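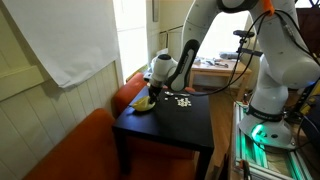
Why does my policy get worse when I add demos from a second table layout?

Posted by mossgate_arm

I'm trying to reproduce a result from a lab report on imitation learning for tabletop tasks. The claim is that mixing demonstrations from several object layouts gives a policy that handles new layouts better than one trained on a single layout. I have one arm with a two-finger gripper and teleoperated demos of moving kitchen items on a small table.

With 80 demos from one layout, the policy does the task fine as long as I put things back where they were. When I swapped 20 of those for demos with the objects moved, it got worse on both layouts. It goes to a spot between the two old positions of the cup and closes on air. Same training settings, same number of steps. Two cameras, one on the wrist and one fixed.

Is the report wrong, or am I mixing the data badly?
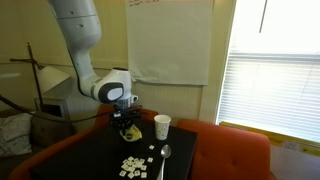

Page last changed: September, 4:20 pm

Kadri Kļaviņa

The report could be right and your result could be right too. Two layouts is the worst case. With one layout the policy can ignore the images and replay a path. With 2 it can't replay, but it hasn't seen enough variety to learn that the cup's position in the image is what matters. So it averages. Closing on air between the two positions is the usual sign of that.

Things I would change, in this order:

Stop using fixed layouts. Move every object a little before each demo, including the ones you aren't going to pick up. If the spoon is always beside the cup, the policy may be finding the spoon.

Check what your action head does. If you train with a plain squared error loss, it will average between two valid targets whatever data you give it. A diffusion head or a mixture output handles this much better. We ran both on the same data in the Pliltach project and the plain regression version was the only one that stopped halfway.

Look at the fixed camera. If the arm blocks the object during the approach, the policy only has the wrist view to go on, and early in the motion the wrist view may not have the object in it at all.

Also keep your demos consistent. If one person approaches from the left and another from above, that is one more thing for the model to average.
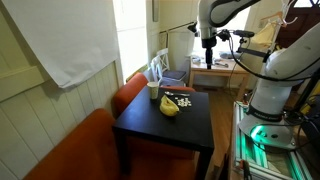
Does the 80/20 split matter by itself?

It matters less than the number of different positions inside each part. An even split between two fixed layouts would probably still fail the same way. If you can't record more, sample the smaller set more often during training, but don't expect that to replace new positions.

vasil_bench

just collect more data. 80 is nothing

Inese Kazlauskienė

I agree with most of what Kadri wrote, but I'd test before recording anything new. Take the policy you already have and run it with the cup removed from the table. If the arm still goes to the usual place and closes, it isn't using the image much, and you know where the problem is. Do the same with only the cup on the table.

Then run each layout with 3 different training seeds. A single training run tells you very little at this data size. I once spent most of a month comparing two camera placements and the difference was smaller than the difference between seeds.
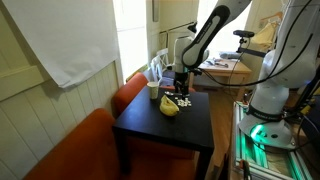

Write down the start pose of the arm for every trial as well. If the arm begins from a slightly different pose than in the demos, the first few actions can be off and the rest follows from there. We used the Priltwood logging scripts for this, but a spreadsheet does the same job.

For scoring, decide what counts as a success before you start. I use reached, grasped and placed as separate columns. Your policy may be reaching well on the first layout and only failing at the grasp, and a single success rate would hide that.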